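Ticket: Hisbridge two-arm folding kit, trial unit
Product: Hisbridge kit with Clullard control software
Opened by: Drundel
Support: Holanda
Status: Open, waiting on customer
Priority: Normal

Problem
We have the kit on trial and are deciding whether to buy a second one. Towels and plain T-shirts fold fine. Heavier shirts are the trouble. The software reports a good grip on one side, then stops with "cloth thickness out of range" before the lift. It happens most with the camouflage work shirts, where the cloth bunches up between the fingers.

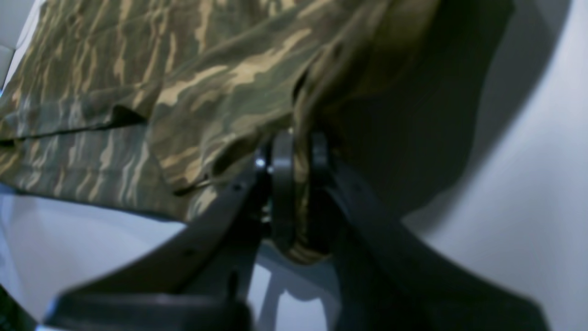 Wrist camera, camouflage cloth gathered in the gripper.

What we tried
1. Restarted the control software and ran the arm check. Passed on both arms.
2. Lowered grip force from 100 to 75. The error went away on T-shirts, but the work shirts slipped out on the lift.
3. Put grip force back to 100 and loaded the shirt by hand, one side in each gripper, with the sleeve folded back. No error at the grip step.

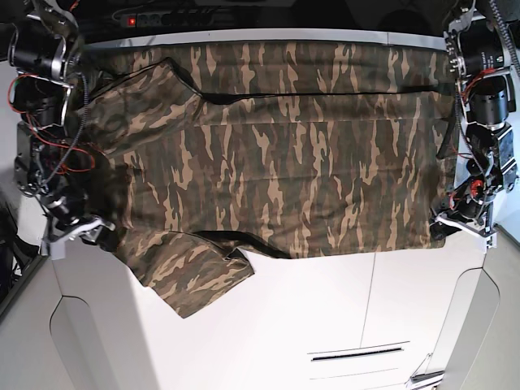

4. Turned off auto thickness and typed in 130, the highest value the menu takes. The lift ran. After that the software asked for a new corner search and would not go on to the fold step. We ran it again with the same setting and got the same message. The log for the second run is attached.

Both grippers had hold of the shirt when the message came up, with the top edge pulled across between them. 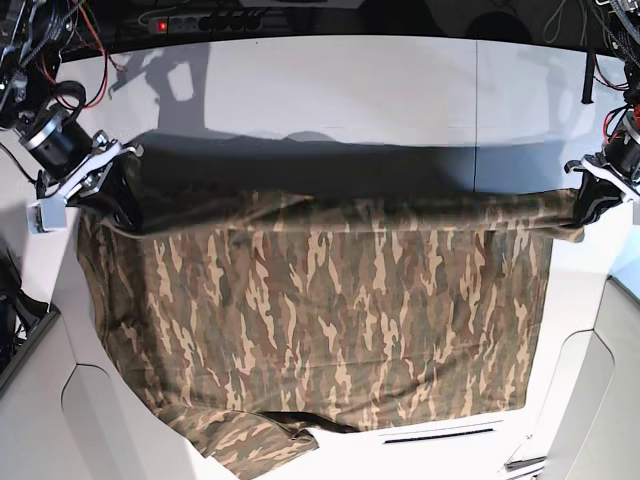

Holanda: Thanks for the log. The corner search is looking for a single edge, and a thick roll of cloth along the top can be read as two. Please update Clullard to the October release, set edge mode to "layered" and leave thickness on auto. Keep grip force at 100. If the message comes back, send the overhead view and one wrist view with the arms idle.

Drundel: Update installed. Edge mode is set to layered. Two work shirts folded, the third stopped at the corner search again. Wrist view is below. The room lights were down for it, so tell us if you need a brighter one.
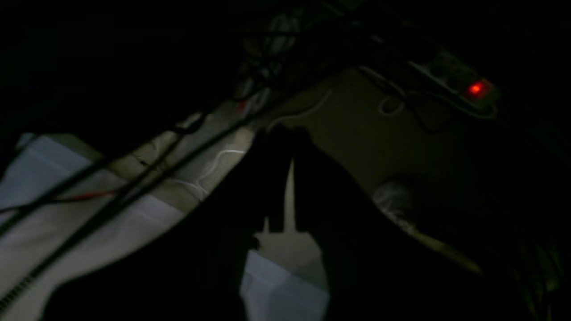
Wrist view, gripper pointing down with nothing in the fingers.

Holanda: A brighter one would help, please. Also send the cycle count from the service page. Finger pads are due for a change at 1,000 cycles and worn pads can shift the cloth during the search. Pads are covered under the trial.

Drundel: Will send both after the next shift.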